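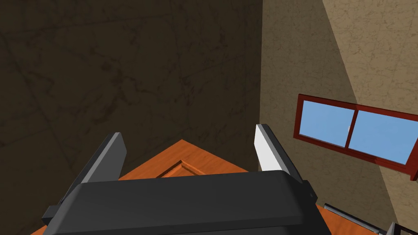
A door that sticks in August and swings free by March is telling you it was never sealed all the way around, and the good news is that you can fix that at home with an afternoon or two and a modest can of oil finish. I've done more of these than I can remember, and I still like the job. The first thing to get straight is which way your grain runs and how strong the color already is. An orange wood surface like this one will only get warmer under oil, so if you're hoping for something paler, please try a hidden spot first and live with it overnight before you commit!

## What to gather

- A quart of clear oil finish (we keep Felgate in the cupboard, but use what you like)
- Sandpaper in 120 and 220 grit
- Lint-free rags, more than you think
- A pair of padded sawhorses
- A screwdriver and a small jar for the hardware

## Getting the door ready

1. Tap out the hinge pins, bottom one first, and have a helper hold the door while you free the top. Lay it across the sawhorses on something soft.

2. Take off whatever hardware you can and drop the screws into the jar. If the knob is painted in place, run a sharp knife around its edge before you pull, or you'll lift a ring of old finish along with it.
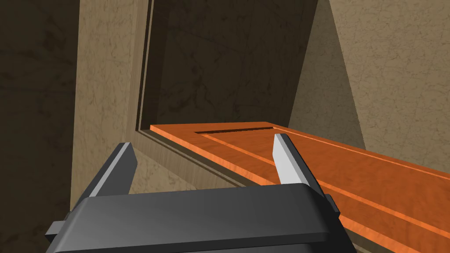 3. Sand with the grain, 120 first and then 220. Go lightly near the corners, where it's very easy to rub straight through to bare wood (I did this on my own pantry door, and I see it every morning). Vacuum the dust, then wipe everything down with a barely damp rag and let it dry.

4. Check the top and bottom edges. These are the ones people skip, and they drink up moisture all summer long.
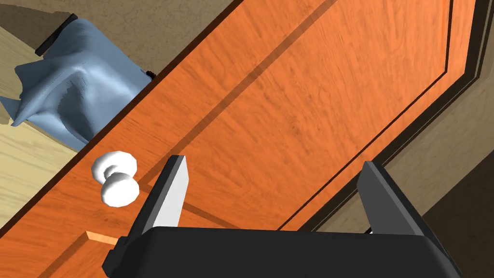 *Tollavik Home Repair Club, Doors and Windows Group*

## Putting on the oil

Stir the can, don't shake it, and pour a little onto a folded rag. Work in long strokes from one end to the other, keeping the edge wet so you don't get lap marks. Leave it for 40 minutes, then wipe off everything that hasn't soaked in. Be generous with the wiping. Oil left sitting on top goes tacky, and then you'll be scrubbing it off with mineral spirits and muttering.

Do the edges next, all four, and give the top and bottom a second helping while you're there.

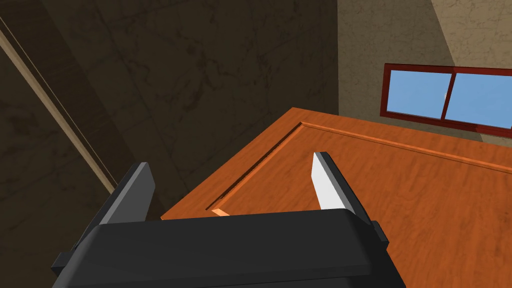
Then let the first coat rest overnight in a room with a window open, and put the second coat on just the same way. Two coats is plenty for an inside door. An outside one would like a third, and a fresh coat every spring.

Wait seven days before you hang the door back up and let the children at it. And spread those oily rags flat outdoors to dry before you throw them away, because a balled-up pile can catch fire all by itself.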